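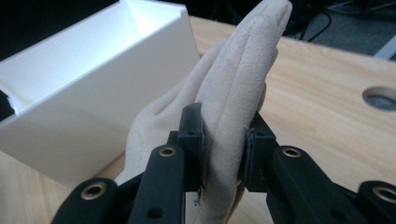 **Budgeting for two-finger grippers: one good one or a pile of cheap ones?**

Posted by **pegboard_dan**, Saturday, March 4, 2023

I run the equipment side of a small shop that does pick-and-place work for people who make display goods. Mostly that means jewelry stands, glove forms and those suede-feel hands that hold a bracelet in a store window. Parts go into boxes, boxes go onto a cart, and the cart goes away. We would like a robot to do more of it, and before that happens I've been asked to produce a budget, a form of creative writing I've never been trained in.

What I have to spend on the gripping end of things is 3000 dollars. The arm is a separate line and a separate argument. For now we're trying out grips by hand, with the fingers on a hand-held tool, to learn what holds and what doesn't before anybody bolts anything to anything.

Two quotes so far. Pommont wants 2328 for one electric two-finger gripper, with metal linkages, a controller, and a manual that I'm told is in three languages and helpful in one of them. Skarka sells a black plastic one, same general idea, for 800. So I can have one of the first or three of the second, and in either case there's money left over that I could pretend is a contingency.

The parts are light. The trouble is that they're soft on the outside, taller than they are wide, and a different shape on every side. The surface shows marks, too, and customers have opinions about marks. My boss likes the Pommont on the grounds that it costs more. I lean toward the Skarka on the grounds that I'm the one who will be standing there when it breaks.

What would you buy, and what am I forgetting to put in the budget? I assume it's something.

---

**Niall Rankin**

You're forgetting fingertips. Everyone's first gripper budget has a gripper in it and no fingertips, like a shoe budget with no soles.

The part that touches your product is the part that decides whether your product gets marked. It's also the cheapest part of the whole affair and the one that wears out. Whatever you buy, set aside money for at least 20 spare pads in a couple of different materials, and find out before you order whether they come off with a screw or with an afternoon. I had a Prudaria unit once whose pads were glued on at the factory. Lovely glue. I still think about it.

For a fuzzy surface, be suspicious of soft black rubber. It grips beautifully and then it leaves some of itself behind. Try pads in a pale silicone, or cover the ones you have with a scrap of the same material the part is made from. Run the same grip on the same spot a good many times and then look at it under the kind of light your customer uses, which will be less forgiving than yours.

On the actual choice, I'd buy two of the Skarka and keep the rest. One works, one is for parts. Plastic linkages don't scare me at those weights. What does wear is the pivots. Ask whether the holes are lined with anything or whether it's pin on bare plastic, because bare plastic goes oval and then your fingertips stop meeting squarely and you spend a week blaming the software. If the seller doesn't know, ask for a drawing. If there's no drawing, you've learned something about the seller for free.

Other lines to add:

- Mounting plate for whatever arm you end up with. The arm people will say it's standard. Get the bolt pattern in writing.
- Cable, and more of it than you think, plus something to hold it up off the floor.
- A fixture or nest so the part is standing the same way each time. You're pinching the palm from both sides, I assume, and with the fingers pointing up that's a tall thing to hold by its middle. If it tips even a little you'll be setting it down on its thumb.
- Shipping both ways, for the one that arrives wrong.

Put your boss's name next to the contingency so that it survives February next year.

---

**crate_and_barrow**

get the expensive one. you get what you pay for

---

**tallulah_m**

I'd like to gently disagree with the post above mine, having once gotten quite a bit less than I paid for.

Niall is right about pads. Where I part ways with him is on buying anything yet. You're already doing the sensible thing by trying grips by hand, so squeeze it for all it's worth (sorry). Write down for each product where you grabbed it, which way up it was, and whether it slipped, twisted or got marked. When you have a page of that you'll know what opening width you need and how much force, and those two numbers do more to narrow a catalog than any salesman. They may even rule out one of your quotes, and then you can stop arguing with your boss, or at least move on to arguing about the arm.

Things I'd look for while you're at it:

Does the part turn in the fingers when you move it quickly? Two flat pads on a curved surface touch in less area than you'd think. If it pivots, you want a shaped pad, and you should price having some printed.

Can you get the fingers and the part into the box together? People measure the part and they measure the box and they forget that the linkages stick out to the sides when the gripper is open. We bought ours for a bin it could reach into only when closed, at which point it was holding nothing and very good at it.

Do you need it to know that it's holding something? Cheap ones often don't tell you. The Pommont quote includes a controller, so ask what it reports back, and then ask Skarka what the equivalent costs as an add-on. Compare those totals, since the 800 may be hiding a second 800.

Also ask both of them for a loaner. We got one from Hrytsenko for a couple of weeks by asking politely and then asking again. It came with a dent and no power supply, so put a power supply in the budget too.

---

**pegboard_dan**

Thank you, this is more useful than either sales call. Fingertips and power supply are now on the sheet. I've started the page of grips, and so far the word "thumb" appears on it more than I'd like.

Skarka says the pivots are "robust." I've asked for the drawing.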